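Yellow canvas shoes, how do you keep the laces white?

jetton_etelka wrote:
Okay so I finally gave in and got yellow canvas low-tops, and then I liked them so much I got a second pair (don't judge). White laces, white toe caps, the whole thing. The shoes are holding up great but the laces go gray so fast! I've been washing them with the shoes still laced and I think that's my mistake. How do you all do it?

girkik30 wrote:
Take them all the way out. Every time. The bit under the eyelets never gets clean otherwise and you end up with stripes.

Horatiu_Z wrote:
I'm going to disagree with girkik. I never pull mine out completely, I just untie them and loosen everything down to the toe. Re-lacing two pairs is a chore and I always get one side longer than the other — then I have to start over.
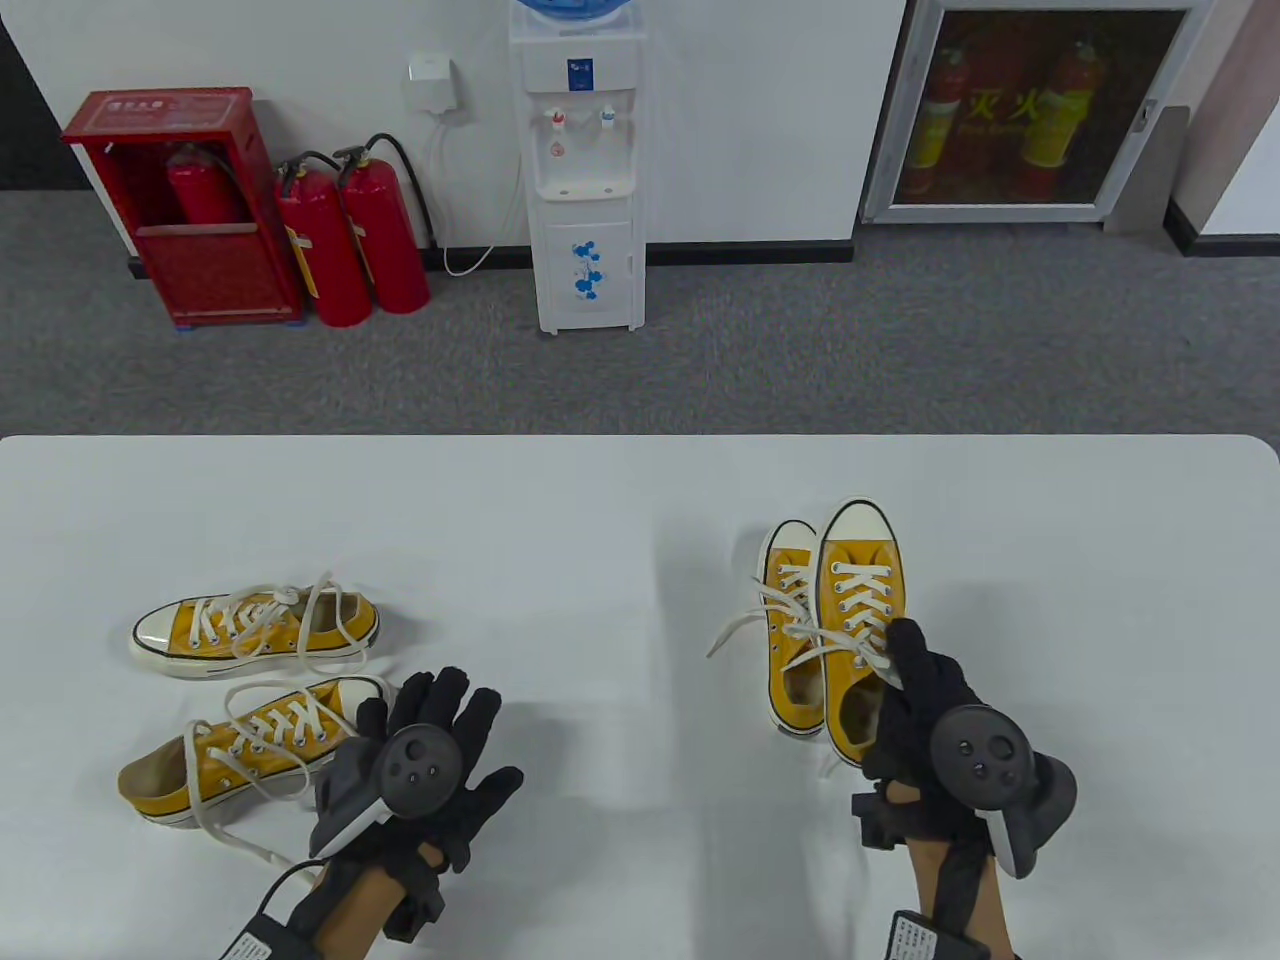
Anyway, once they're loose I go at the laces with an old toothbrush and dish soap, rinse, and let them hang off the side of the shoe to dry. Toe caps get the same brush. I did mine at the end of February and they still look good to me.

girkik30 wrote:
"Look good to me" is doing a lot of work there, Horațiu. Soak them for 30 minutes in a bowl of warm water and you'll see what color that water turns.

lallow wrote:
Team soak, sorry. But nobody has mentioned lacing them back up! I do straight crosses all the way, not too tight at the bottom, and I stand both shoes side by side while I do it so the ends match. Takes me 8 minutes for a pair if the TV is off.

jetton_etelka wrote:
8 minutes?? It takes me that long to find the ends. Do you bleach the laces at all?

lallow wrote:
No bleach near the yellow, ever. I ruined a pair that way.

Horatiu_Z wrote:
Agreed on the bleach at least. I still say leave them in.

jetton_etelka wrote:
I'll soak one pair and brush the other, and see which I hate less. Back in a week or so.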